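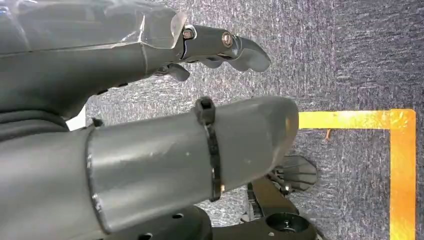 How to change the cable ties and the hand film on the Ongart cell

By the Virine workshop
22 Jun 2026

Search this site Search

These are my notes for looking after the two-arm Ongart cell with Nellen hands. The manual explains the motors and the software very well, but it says almost nothing about cable ties and plastic film, and with our cell these are the parts which need attention most often. I wrote down the way I do it, so that the next person does not have to discover it again.

What you need

Two black cable ties for each forearm, wide type. A flush cutter. A roll of clear film. A soft cloth, a small screwdriver with a torque setting, and a lamp you can move. Please do not use scissors for the ties, I scratched one cover this way.

1. Park the arms

Load the program "service low" from the Flirnusex panel. The arms go down to the floor zone, inside the corner of orange tape. Wait until the panel shows state 32, then press the stop button and turn the key. If the panel shows 704, one joint did not reach its position. Do not push it by hand. Release the stop, send the arms home and start again.

2. Remove the old ties

Cut each tie close to the locking head, with the flat side of the cutter away from the cover. Cut one tie, put the new one in its place, and only then cut the second one. If both are open in the same moment, the cable moves and you will spend a long time to find its old position. Collect the pieces. A cut end can go into the joint under the forearm, and from there it is difficult to take out.

3. Put the new ties

The first tie goes around the wider part of the forearm, the second closer to the rounded end. Pull with the hand, never with pliers. The tie should not slide when you push it with one finger, but you should still be able to turn it a little. Keep the locking head on the upper side — if it is below, it can touch the housing when the elbow closes.

4. Change the film on the hand

The film covers the back of the hand and stops before the knuckle. Mine is never without wrinkles, and this is no problem for the work. What matters is the front edge: when it goes over the knuckle joint, the finger pulls it in. Cut the corners round, they lift less than square ones. Clean the shell with a dry cloth before, no alcohol.

5. Look at the finger joints

While the film is off, check the round fasteners on the side of each finger. Use the torque value from the Nellen sheet, and do not tighten more "for safety". A finger which is too tight closes slowly and the panel gives no warning for it.

6. Test

Close the covers of the cell, turn the key back and run "hand open" 5 times at slow speed. Listen for plastic noise. Then move each elbow to its end position and look if some tie touches the housing.

How often

I change the ties every two months and the film when it becomes cloudy. In August we had to do the film much more often, the hall was very warm and the glue became soft. If the floor tape also begins to lift at the corner, replace it on the same day, and put the new strips exactly on the old line. The parking position is checked against this corner.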